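Workshop notebook, October
Friday, from 08:30

Continuing the finish trials on shellac over old oil. Entry covers the batch strength check, the spirit question, and the first round of rubbing tests on the offcuts. Ans Baert read the previous entry and asked for cut strengths to be given in grams per litre throughout, so that is what I have done from here on. Earlier pages are still in the old units and I am not going back to change them.

Stock. The Mulach flake (dewaxed, pale) was dissolved overnight in the brown bottle. Slight haze at the bottom this morning, none in the upper two thirds. Decanted through a paper filter, slow. The Rarska flake (waxy, amber) went into solution faster but left a soft layer of wax, as expected. Shaken and left as it is, as the wax is part of what we are testing.

Batch strength. Weighed a dry watch glass, added a measured dose of the Mulach solution, left it on the warm shelf until the weight held steady over two readings. Result was low against the target. Most likely the flake was damp when weighed in; the tin had been open since the summer. Correction made by adding flake, not by evaporating spirit. Second reading acceptable. The tin now has a bag of drying beads in it and should keep it.

Spirit. The can from Subramaniam is nearly finished. Ran the usual blush check: one wet coat on glass, left by the open window. A faint milky bloom came up on the edge of the film and cleared within the hour. Could be water in the spirit or could be the weather, which was foul. Repeated it in the inner room with the door shut, no bloom. Leaning towards weather. Will repeat with the new can before drawing any conclusion. Note to Ans: please do not top up the old can from the new one.

Surface. The question behind all this is whether a thin shellac coat can be laid over a worn oil or wax finish on small mouldings without stripping first. Stripping is what we have always done and it takes the colour down more than the customer wants. Orange-brown finishes suffer worst, as the colour sits mostly in the old coating and comes off with it. Wear on the edges makes it harder again, because bare wood takes up the spirit at a different rate from the sealed parts beside it.
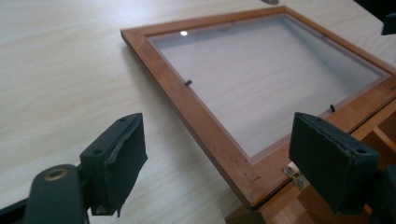 Frame with scuffed outer edges, lighter patches along the left side and near the corner.

Edge wear, general. For scuffs of this sort the options are:
a) tone the bare patch first with spirit stain, seal, then coat overall;
b) coat overall, then tone between coats;
c) coat overall and accept the difference.
Option b gives more control but any overlap on the sound finish reads darker. Option a is quicker and harder to undo. On the offcuts I tried both with the same stain, let down well. Option a left a dark ring where the stain ran under the edge of the old finish. Option b, with a nearly dry brush, was cleaner. Three of the offcuts still need labelling on the back.

Rubbing tests. Offcuts 1 to 11, all from the same length of old moulding. Each wiped with white spirit, left to dry, then given one coat with a flat mop. Numbers 1 to 5 Mulach, 6 to 10 Rarska, 11 left bare as control. Cloth weighted with the brass block, 50 strokes, same stretch of each piece.

1 to 3: no lifting. Slight loss of gloss.
4: lifted at one end. There was wax left in the quirk, visible under the lamp. Discount.
5: no lifting.
6: no lifting, more loss of gloss than 1 to 3.
7 and 8: smeared. Softer film, picks up the weave of the cloth.
9: no lifting.
10: smeared.
11: old finish only, cloth came away lightly coloured.

So the waxy flake is giving a softer film over this substrate, which agrees with what Ans had on the drawer fronts. I would not use it on anything that is handled. The cleaning step matters more than I had allowed for, see number 4. Next round gets two wipes with a fresh cloth each time, and a bristle brush in the quirk.

Glazing and the inner edge. Shellac must be kept out of the rabbet. It grabs the glass if the pane goes back too soon, and a stuck pane usually ends as a broken one. Where the pane can come out, take it out. Where it can't, mask to the sight edge with low-tack tape and work away from the glass.
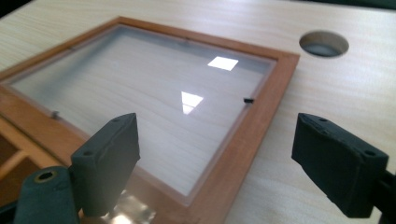

Glass and inner edge. Narrow moulding, slightly raised outer lip.

A raised lip collects finish on its inner side. Brush along it, not across, and tip off straight away. Any run left there will need cutting back with 808 paper (old stock, blue box) once hard, and it is easy to go through on the crest.

Jobs for next time:
Repeat blush check, new can.
Second set of offcuts, Mulach only, two strengths.
Ask Alier if the flat mops come in a smaller size. The present one is too wide for the lip.
Order filter papers.
Lamp over the end bench flickers again. Tightened the tube, no change.

Stopped 16:40. Offcuts left on the rack uncovered, please do not stack.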